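Project Report: Collecting Demonstrations for the Lobo Two-Arm Cell
Submitted 30/05/2020

So this is the write-up of my semester project, and I'll say up front that most of it is about collecting data and only a little is about training anything. I came in thinking the learning part would eat all my time. Then I spent week after week driving two robot arms by hand and picking tiny things up off a table, and now I have opinions about that.

What I was trying to do

The lab has an enclosed cell we call Lobo, with 2 arms mounted along the near edge of a black tabletop. The long-term goal is a policy that can tidy small parts and pass them from one arm to the other. My piece was the examples: a set of recorded demonstrations, all done by a person, that somebody else can train on without having to ask me what on earth I was doing. The target was 300 episodes. The first 100 were supposed to be a pilot, and the rest would follow whatever rules we settled on after looking at the pilot.

How a recording goes

I drive the arms from a pair of handles outside the cell. Prirnero is the recording program, and it saves the joint positions along with the camera streams. Each episode starts with both grippers open. I set out the objects, close up, press record, do the task, press stop, and then type a short label (which arm went first, which object, done or not done). Doltix is the folder-checking script I wrote in the second month, and I really wish I'd written it in the first! It goes through every episode and complains if a stream is missing or if the timestamps drift.

I kept failed tries in their own folder. My first instinct was to delete them, but they're handy when you want to know where the person driving tends to go wrong. In my case it was nearly always closing the gripper too early.

What went wrong with the pilot

Plenty. The big one was placement. When I looked at start positions for the pilot episodes, almost everything was sitting in the same patch in the middle, where both arms reach comfortably. A model trained on that would learn to go to the middle and squeeze. So I made a placement sheet called Pretau that splits the tabletop into 7 zones and tells me which one to use next. It's a printed page with boxes to tick, nothing fancy, but it stopped me from cheating.

The other problem was me getting better. My early episodes are slow and full of little corrections, and the later ones are smooth and quick. If you mix them, the model sees two different styles for the same job. I ended up redoing the slowest part of the pilot, which hurt (that was a lot of evenings), and I added a warm-up of a few unrecorded tries at the start of every session.

Small objects and dark objects

I wanted things of different sizes and colors in the set, including some that are hard to see. Black on black is the worst. From overhead you can stare right at a small dark part and miss it, so I started logging the objects by name before each take and didn't trust myself to work it out from the video later. The close-up view from the wrist matters a lot more for the tiny pieces, and I tried to hold the gripper still for a moment before each grasp so there would be a clean look.

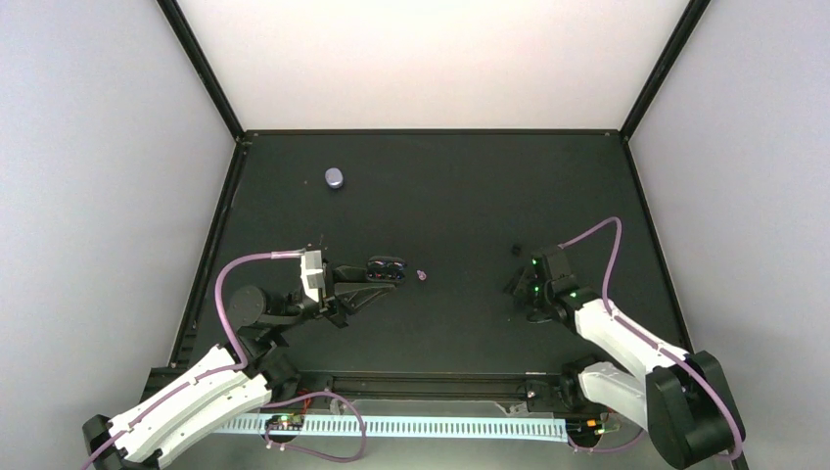

Figure 1. Lobo from overhead, with the lavender cylinder toward the back left and the two smaller objects in the middle band between the grippers.

Where it stands

All 300 episodes are recorded and labeled, and Doltix passes every one of them. I did one quick training run on the single-arm pickups just to check that the files load properly, and they do. I'm not reporting a success rate from it, as I didn't test enough to have a number I'd stand behind.

Handovers are still thin. They're harder to drive, they take longer, and I kept putting them off until the end. If I get the cell again in August I'd like to record a batch of those and nothing else, and split the handover label into "offer" and "take" so the two halves can be looked at separately. The placement sheet and the labeling notes are in the project folder next to the data.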